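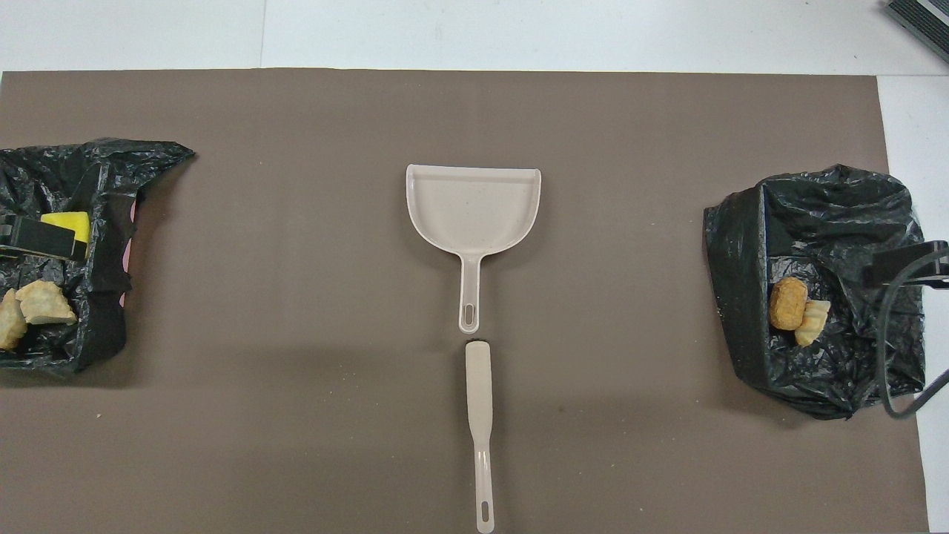

2 min read

Skonomine moves its customers' websites to new servers

6/19/21

If your website or email is looked after by Skonomine, you may have had a friendly note from Khalil Tannous this week, and it is well worth a read before you file it away with the rest. The small hosting company is moving all 209 of the sites in its care over to new servers, a job it has been wanting to get to since December, and the first 44 have already made the trip.

Most owners won't have to do a thing, which I'm sure will come as a relief to anyone who still remembers the last move (we do!). Mailboxes go across with everything in them, and the limit on each one goes up to 20 gigabytes at no extra charge. If you set up your own mail program, though, please check the new server name in the note.

"Call us, even if it feels like a silly question," says Lorne Arsenault, who answers the support line most mornings. Online shops will be moved last, late at night, and their owners will get a separate message with the hour.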